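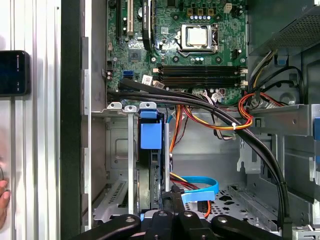
A desktop board with its processor seated in the socket.

The case for keeping old desktop computers in service is usually made on grounds of thrift or of waste. Both are sound, and both miss the matter that decides most replacements in small organisations, which is paperwork. A machine is retired when its entry in an asset register reaches a certain age. The condition of the machine does not come into it.

I have spent a fair part of my working life on those registers. The most recent was for Guerreiro, a regional surveying firm with 217 desktops spread over three offices. The policy there set replacement at five years. The figure had been copied from the depreciation schedule, which existed for tax purposes and had never been meant as an engineering estimate. When I asked where the number came from, the answer was that it had always been five.

Depreciation describes how a cost is spread over time. Service life describes how long a thing does its job. The two can coincide, but there is no mechanism that makes them do so. A desktop used for drafting reports and reading email places almost the same load on its processor in year eight as in year two. The parts that wear are the fans, the power supply, the storage drive and the small battery that keeps the clock. All four can be replaced by a person with a screwdriver and a modest amount of training.

The usual objection is labour. Albertina Sequeira, who managed the Guerreiro budget, put it to me in its strongest form: an hour of a technician's time costs more than the part being fitted, and the hour comes out of her budget while the new computer comes out of somebody else's. Her arithmetic was correct. It was also an accurate account of how the budget was organised, and that is the thing I would change first. If repair is charged to operations and replacement to capital, every manager with a tight operating line will favour replacement, whatever the sum of the two.

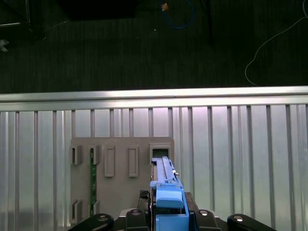
Once the two lines were put side by side, the comparison was less lopsided than she had expected. Replacement carries labour of its own. Somebody has to image the new machine, move the user's files, reinstall the licensed software, settle the complaints about the new keyboard and arrange for the old unit to be wiped and collected. At Guerreiro none of this had been recorded against the purchase. It was logged as general support, where it could not be seen.

The second objection is security, and it deserves more respect. An operating system that no longer receives updates should not be on a network, and some older hardware cannot run a supported one. I would retire those machines without argument. But that is a test that can be applied to each model, with a known date attached, and it gives a very different list from the one produced by sorting on year of purchase. A register should carry the support date as its own column. Few of those I have seen do.

The third is design, and here the trend is against me. The ordinary desktop tower remains one of the more repairable objects in an office, with standard connectors and standard screws. Its smaller successors often have memory soldered to the board and power supplies in a shape made by one vendor. Līga Rätsep, who ran the workshop at Maresico until June, kept a shelf of proprietary supplies pulled from dead units, labelled by model, as there was no other way to get them. A buyer who asks about spare parts at tender gets an answer. One who asks afterward gets a quote.

What I would recommend is unglamorous. Set the default review at five years if the accountants prefer it, but make it a review. Have someone open the case, clear the dust, check the fans and the drive, and record the result. Extend by two years where the results are good – and put the labour for both choices in the same column. The Senitberg office has worked this way for three years now, and its register is the only one in the firm I can read without telephoning someone to ask what it means.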